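Sorting Plates With Two Arms: What We Learned From Changing the Order
Student project report, Touran Bagheri and Kamran Shojaei

We wanted to know if a policy trained on human demonstrations gets better when the demonstrators stop being so tidy. Our first set, Joko, had 125 demonstrations of putting plates into a bin, and in all of them we took the nearest plate first. The second set, Higuchi, had 220, with the pick order shuffled every time.

The result really surprised us! The Joko policy was fine until a plate was missing from its usual spot, and then it hovered. The Higuchi policy just went for another plate. We trained each one 3 times with different seeds and saw the same thing every time, which made us very happy (and a bit loud in the lab).

Rims were the hard part. A thin rim lying flat gives the fingers very little to hold, so we taught both arms to come in at a slant. Dark plates were harder than patterned ones, and we still don't know if that is the lighting or our camera settings.

The workcell with plates on the table, and a wrist view with a plate in the yellow tray:

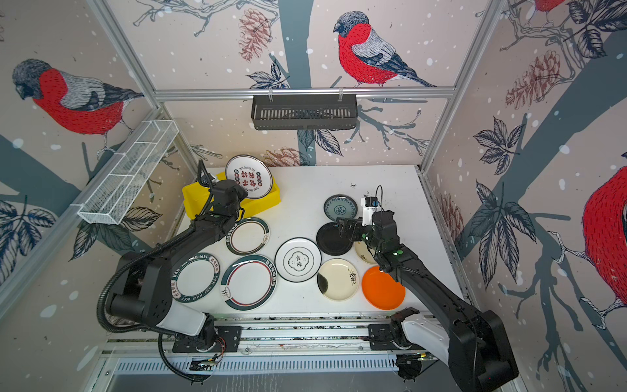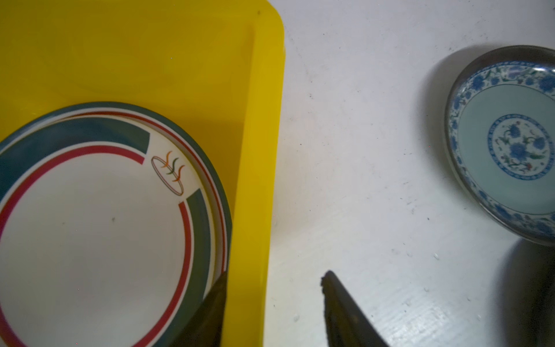

With more time we would try shuffling the Joko set's size too. Right now Higuchi is both larger and more varied, so we can't fully separate the two effects. Kamran wants to cut it down to 125 and retrain, and that run needs 6 hours on the shared machine. Touran would like to add bowls.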